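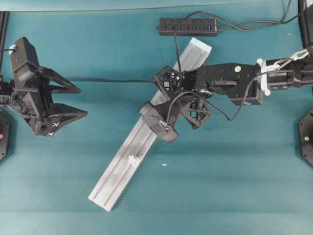
Aluminium extrusion is sold in long bars and cut to length, so most of the work in this unit is measuring, cutting and finishing the ends. The profile has slots running the full length of each bar, and fixings are held in these slots without any drilling. End caps cover the cut face. In our set-up the bar lying diagonally on the green bench has a light blue cap at the upper end, while the lower end is open and the cut profile shows. A small white clip sits on the channel partway along the lower section. Smudges on the surface are normal and wipe off with a dry cloth.

Cutting
Mark the length on two faces with a square and a fine pen. Clamp the bar on both sides of the line – one clamp will let it turn. Use the fine-toothed blade from the Brennan rack and let the saw do the work. For the shelf exercise you need 4 uprights at 800 mm each. Label each piece with masking tape as you go.

Deburring
Run a flat file along the outer edges, then a needle file inside each slot. Burrs left in the slot will stop a nut from sliding. Tap the bar end-down on a cloth to clear the swarf.

Fitting caps
Press the cap on by hand until all the corners are started, then tap it home with a rubber mallet. Caps go on last. Slide in any nuts first – they cannot be added at a capped end.

Power and cables
Keep cables flat and away from the saw. Switch off at the power strip before changing a blade.

Before next session
Read page 26 of the Clavitance workbook. Spare caps are with Daithí Fitzgerald in the stores. Cutting lists go to Finbarr Tierney by 4 p.m.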